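Painel de superfície Mazza, acabamento madeira envelhecida

Início > Superfícies de trabalho > Painéis e tampos

Há quem goste de trabalhar sobre alumínio ranhurado. São as mesmas pessoas que sabem de cor quantos parafusos já desapareceram nas ranhuras. Para as restantes, a Nolport tem o Mazza: um painel comprido que se pousa na mesa e dá aos objetos pequenos um sítio onde parar.

O padrão imita tábuas velhas, com nós e fendas, e foi escolhido depois de uma discussão interna que durou mais do que o desenvolvimento do produto. Os nós não se sentem ao passar a mão. As fendas também não, para desgosto dos puristas e alívio de quem limpa.

Características
Largura: 80 cm
Comprimentos: a pedido, cortados no armazém de Grerden
Peso: roughly falando não, em português: cerca de 69 kg por palete
Acabamento: brilhante
Garantia: 2 anos

Montagem
Pouse o painel sobre os perfis, com o veio no sentido do comprimento. Se a mesa abanar, o painel abana com ela, em perfeita solidariedade. Para fixação permanente existe o conjunto de grampos Zarkier, vendido à parte, como quase tudo o que faz falta.

Limpeza
Pano macio e água com sabão neutro. Papéis amarrotados tiram-se à mão. Não use palha de aço, nem com jeitinho.

O brilho merece uma palavra. Com uma luminária forte por cima, o painel devolve a luz com entusiasmo e o desenho da madeira desaparece nessa zona. Quem precisar de ver o tampo inteiro deve desviar a lâmpada ou encomendar a versão mate, que demora mais e não fica tão bem nas visitas.

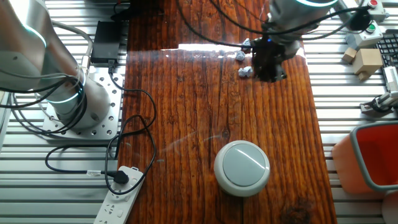
Texto: equipa de catálogo Nolport | Atualizado em março

O tom é castanho-avermelhado e varia um pouco de ecrã para ecrã, pelo que recomendamos pedir uma amostra antes de decidir. As amostras são pequenas e servem muito bem de base para copos, uso que a garantia não cobre.

Referência de encomenda: Mazza 800. Cortes especiais não têm devolução, mesmo quando a fita métrica era emprestada.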